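A small thread on a bug in our planner which has cost me most of this month. I write it down for the next person who uses sampling for mobile manipulation in kitchens. 1/9

The task is simple on paper. Drive the base to the counter, pick an item, put it in the sink. We run it in simulation on Retthorpe, our own scene set, before anything goes to the real robot at Lindbridge. 2/9

Since September the success rate in one kitchen was very bad. All other kitchens were fine with the same weights and the same config. I suspected perception first, as everybody does. I lost a week with that. 3/9

Perception was fine. The poses of the items were correct to a few millimeters. What failed was the base placement: the planner returned "no valid stand pose" after 300 samples and gave up. 4/9

So I logged every rejected sample instead of only the last one. In one long run I got 3881 rejections. I sorted them by which collision pair was responsible, and almost all had the same pair: robot base against "room_shell". 5/9

The room shell is the mesh for the walls and the door frame. In our loader (we call it Flevska) each mesh without its own collision shape gets a convex hull. For a cup this is okay. For a room with an open doorway it is a disaster, the hull closes the door and also fills the floor in front of the counter. 6/9

This is the kitchen in question. For the planner, all of this nice free floor was solid.

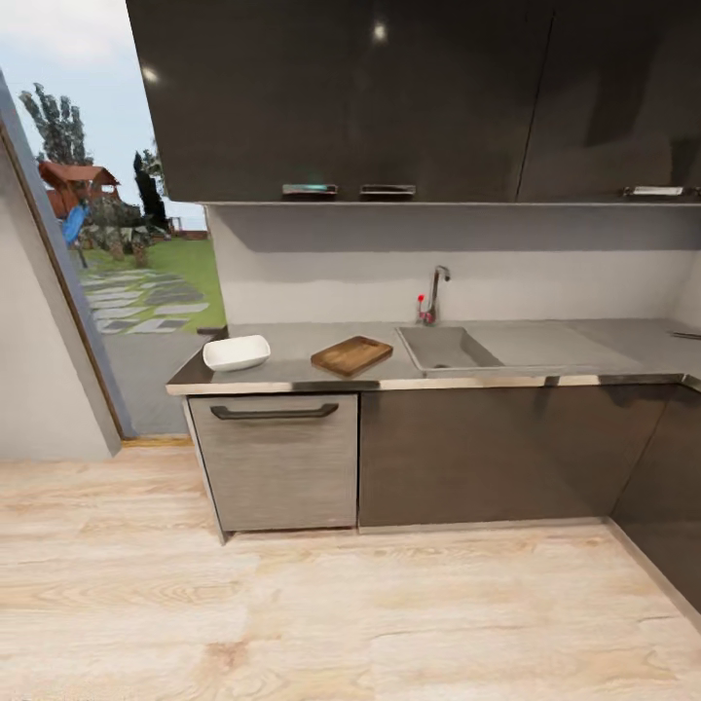
Retthorpe kitchen 6, render only. Start state with the dish and the tray on the counter, sink to the right of them.

7/9

The fix: Flevska now refuses to build a hull for any mesh with the tag "structure". It takes a convex decomposition from the Lambrakis tool, or it stops with an error. I prefer the error. A silent fallback is what made this bug so long. With the fix, 253 of 300 episodes find a stand pose at the first try. 8/9

Still open: the tray. It lies diagonal on the counter and the grasp sampler likes the corners too much, so the arm comes in with a strange wrist angle. I will look at it on Sunday if the cluster is free. If somebody has a good grasp prior for flat things with a raised rim, please write me. 9/9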